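Progress report to Plarnura, second period
Project: Clothing and Bedding Room, Gindville
Prepared by: Hüsnü Dağdelen, project coordinator

Work done in this period

Since the last report we moved from collecting to sorting. In October we received 754 pieces of clothing and bedding from families in Gindville and from the Çınar housing office. All of them are now washed, checked and entered in Testatis, the stock program which your grant paid for. Of these, 17 pieces were too damaged to give out and we cut them for cleaning cloths.

Sorting was slower than I planned. The main reason is knitwear. Shirts and trousers can be hung, but a heavy sweater loses its shape on a hanger, so every knit piece must be folded and laid flat. At the beginning each helper folded in their own way and the piles fell over when somebody took one from the middle. We agreed on one method – sleeves first, then in half, then in half again – and wrote it on a card above the table. The piles are better now, but long sleeves are still a problem and we often have to fold the same piece a second time.

Home visits

We also visited 11 households to help with children's bedrooms and the storage of winter clothes. The families asked for this more than for new clothing, and I had not expected that. In many homes the bed is the only free surface, and the folding is done there, on top of the blanket. We teach it this way too, and we do not ask anybody to buy a table. Plush and fleece blankets make it a little harder, as the surface is soft and the folded piece does not stay very square. For small children's rooms we leave the toys and decorations where the child wants them and work only with the clothes.

Two households asked for a second visit, and both visits are arranged.

Spending

Spending is inside the budget. Storage boxes cost less than we estimated, and laundry cost more, mainly for blankets, which need a large machine and a long drying time. I ask for your permission to move the money which remains in the box line to the laundry line. The total does not change.

Difficulties

We do not have enough shelves for blankets. One thick blanket takes the place of six or seven sweaters, and at present we keep part of them in the corridor. The housing office offered us a cupboard, but it has to be repaired first.

Plan for the next period

We will finish the second visits, repair the cupboard and print the folding card in a larger size. I will also send you the full stock list from Testatis as soon as the sizes of the children's clothes are corrected.
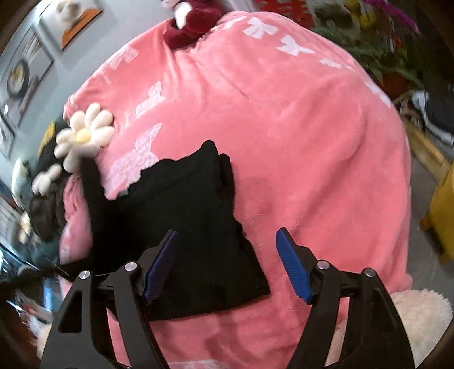 Folding on a soft surface: black knitwear on a pink blanket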